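Doors again. Everyone wants a bigger planner – I want a better log viewer.

Ran the doorway task in sim Thursday, 158 seeds, and spent most of the day scrubbing thru timestamps.

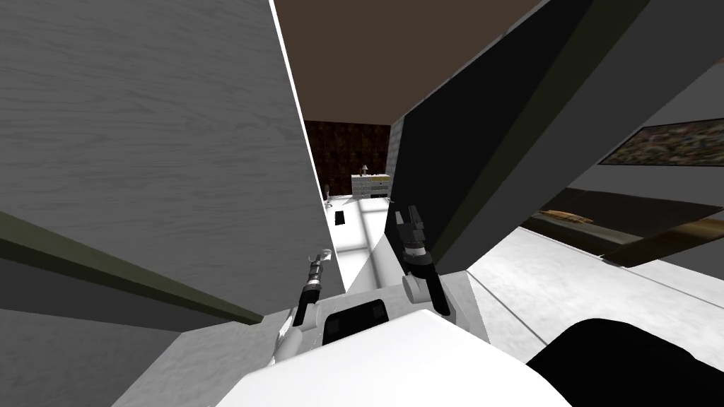
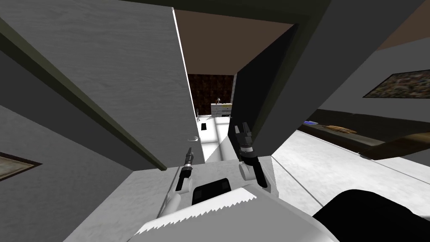
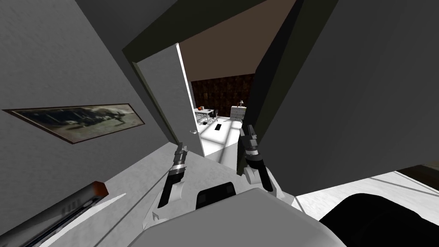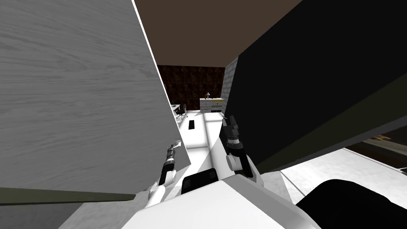
Ermira says just add training data. Maybe. But if I can't line up the planned path with what the base did, more data just hides the bug. Tronitz has 600 config flags and no replay. Crazy. Fix teh tools first – then argue about planners.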